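Kesel 2 linkage gripper, two-finger
Evaluation loan and sale — Hornel, Pludham

Product code: KESEL-2L
Availability: loan units from November

The Kesel 2 is an electric parallel-linkage gripper for light arms. The finger links are black, bolted with plain screws, and can be changed without taking the body off the wrist. Fingers are sold in pairs: narrow post or flat pad. The two types may be mixed on one body, post on the left and pad on the right.

Opening: 90 mm
Rated grip force: 50 N
Flange: bolt pattern supplied to order
Controller: separate, panel or shelf mount
Wrist camera bracket: optional, fixed angle

Comparison notes
The lidded-box task is our standard check for thin edges and hinged parts. The gripper has to find the rim of the lid, lift it through its arc and let go without dragging the box. Repeated trials gave 91 per cent success with mixed fingers. Two pads did worse on the rim, as the second pad tends to foul the box wall before the first is seated. Two posts reach the rim well but mark soft plastic.

The box is placed on loose cloth and not clamped. A clamped box hides side load, and most buyers will not be clamping theirs.

Camera placement matters as much as finger choice. A fixed side camera gives the lid angle; the wrist camera gives finger spacing but loses the box as soon as the wrist tilts up. We advise fitting both. Cables should be left with enough slack for full wrist travel — see the fitting sheet.
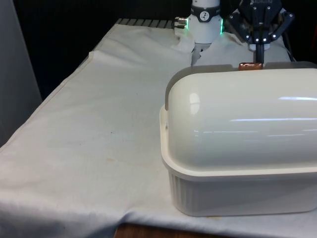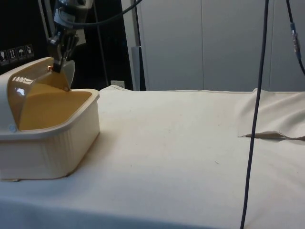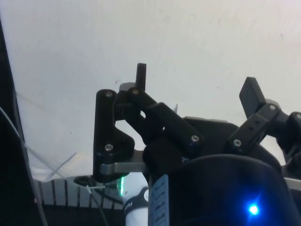
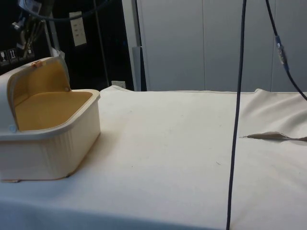 Lidded-box task. Third picture: wrist camera, fingers open. Others: fixed cameras.

Loan enquiries: Floarea Chiriac, Hornel, Pludham. Page revised 22nd May.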